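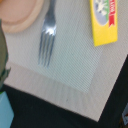

4. Primeira utilização: o que o folheto diz e o que convém fazer

Início | Manuais | Receitas | Peças | Contacto

Esta secção trata da máquina de massa fresca Storkonard, modelo 414, com o disco de tagliatelle que vem montado de fábrica. O folheto promete massa pronta «ao toque de um botão». São três botões, e o primeiro lote dificilmente sairá comestível. Contem com isso e comprem farinha barata para começar.

4.1 Antes de ligar

1. Retire o disco, o parafuso sem-fim e a pá misturadora. O folheto manda passar tudo por água. Lave com detergente e uma escova pequena: as peças trazem uma película de óleo que a água sozinha não leva.

2. Seque o parafuso por completo. Uma gota esquecida no fundo junta-se à farinha e faz uma cola cinzenta que depois só sai com um palito.

3. Monte pela ordem inversa. A porca frontal aperta-se à mão. Há quem use alicate, e há também quem encomende porcas novas.

4. Pouse a máquina numa bancada firme. As ventosas da base são, segundo a caixa, «antiderrapantes em todas as superfícies». Em pedra polida seguram. Em madeira oleada, a minha andou um palmo durante a amassadura.

CUIDADO: nunca meta os dedos nem uma colher na cuba com a tampa levantada e a ficha na tomada. O interruptor de segurança existe, mas eu não confiaria os dedos a uma patilha de plástico.

4.2 O lote de teste

5. Deite 500 g de farinha na cuba, sem calcar. O copo medidor fornecido indica 500 g numa linha que não acerta com nenhuma das três farinhas que experimentei. Use uma balança.

6. Feche a tampa e escolha o programa 1. Espere que a pá comece a rodar antes de juntar qualquer líquido.

7. Bata dois ovos num copo e complete com água até à quantidade que o folheto indica para a sua farinha. Verta em fio pela ranhura, devagar. O programa dá-lhe tempo de sobra, apesar do apito a meio, que não quer dizer nada que eu tenha descoberto.

8. Observe a textura pela tampa. Deve parecer areia grossa, com grumos do tamanho de ervilhas. Se formar uma bola, tem líquido a mais e o parafuso não a vai puxar. Pare, junte uma colher de farinha e recomece o programa.

NOTA: a tabela da página 76 do folheto dá a mesma quantidade de água para sêmola e para farinha de trigo mole. Não pode estar certa para as duas. Com sêmola, siga a tabela. Com trigo mole, retire duas colheres de sopa e acrescente só se fizer falta.

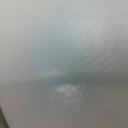 9. Passe à extrusão quando a massa estiver solta e uniforme. Os primeiros centímetros saem quase sempre rasgados. Corte-os, desfaça-os e devolva-os à cuba com a máquina parada.

10. Corte a massa com a espátula a cada 25 cm, ou ao comprimento que lhe apetecer. O cortador automático, vendido à parte com a marca Arkirton, faz o mesmo trabalho e ocupa meia gaveta.

11. Polvilhe logo com sêmola e espalhe num pano. A ideia de que esta massa «não pega» vem da publicidade.

12. Coza em água a ferver bem salgada e prove ao fim de dois minutos. Os tempos impressos na tampa são longos demais para tudo menos o disco mais grosso.

4.3 Limpeza

Aqui o folheto aconselha lavar imediatamente. Fiz isso durante meses e arrependi-me: a massa húmida espalha-se pelos furos do disco. Deixe as peças secarem até ao dia seguinte e a massa estala e cai quase toda sozinha. O resto sai com a escova.

O disco é de plástico com reforço, e a máquina de lavar loiça é permitida «no cesto superior». O meu primeiro disco empenou no cesto superior. Fica ao critério de cada um.

4.4 Se não funcionar

Motor pára a meio da extrusão: massa demasiado seca ou lote grande demais. Experimente com 300 g de farinha antes de telefonar para a assistência, que lhe vai dizer o mesmo.

Massa sai só por um lado do disco: disco mal encaixado. Desligue, desmonte e volte ao passo 3.

Cheiro a quente no primeiro uso: o folheto considera normal. Eu aceito a explicação uma vez. À segunda, devolva a máquina.

Comentários

aravena: O truque de deixar secar funciona, mas no verão convém tapar as peças com um pano por causa das moscas.

Fidel Rivadeneira: Discordo quanto ao cortador. Para massas curtas faz muita diferença, à mão ficam todas tortas. Quanto à página 76, tem razão, estraguei dois lotes por causa dela.

M. L.: Alguém experimentou os discos da Kestetus nesta máquina? Dizem que são compatíveis, mas também diziam isso dos filtros.

Contacto | © Todos os direitos reservados | Voltar ao topo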